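Shared Kitchen Refresh: where we've got to
Jul 11, 2019

Hi Deirdre,

You asked for a page on how the Rafferty kitchen money is being spent, so here goes, and I'll try not to ramble (no promises!). The big news is that the old sideboard is gone and people can get through the door without turning sideways. Kevin Ó Flaithearta and I carried it down ourselves, and I felt it in my back for days.

The cupboards are sorted too. We ended up with 41 mugs, which is plenty for an office of 20, so a good lot of the chipped ones went and the rest are all on one shelf now. Irfan Pattinasarany relabeled the drawers in April and the labels are still stuck on, so I'm calling that a success. 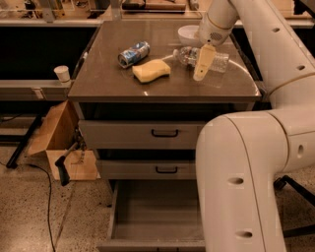
Clearing up after lunch is the part that's still slow going. The plan we agreed on was simple: the person who eats last does the wipe-down, cans and bottles go to recycling, bowls go back in the cupboard. Some days it works beautifully and some days it really doesn't. The gray cabinet with the dark brown top has become everybody's favorite place to put things down, and a crushed soda can, a clear water bottle lying on its side and a white bowl toward the back are pretty much a typical collection. The yellow sponge lives up there as well, and I'd love to get it a proper dish by the sink. I do like the cabinet, though. It's the right height, the top wipes clean in seconds, and I'd fight to keep it.

What I'd like to do next is put two recycling bins right beside it, one for cans and one for plastic. At the moment the only bin is out by the copier, and that's a long walk with a sandwich in your other hand. Rónán Hayes has priced a pair from Dridach at $20 each, and that fits inside what's left of your grant. Could you let me know if you're happy with that before I order?

Still to do: fix the squeaky hinge, find a home for the big platter, and get a rota up that people will read. Noboru Matsuda has offered to draw it, and his handwriting is much nicer than mine.

Thanks again for backing this, it's made a real difference to lunchtimes!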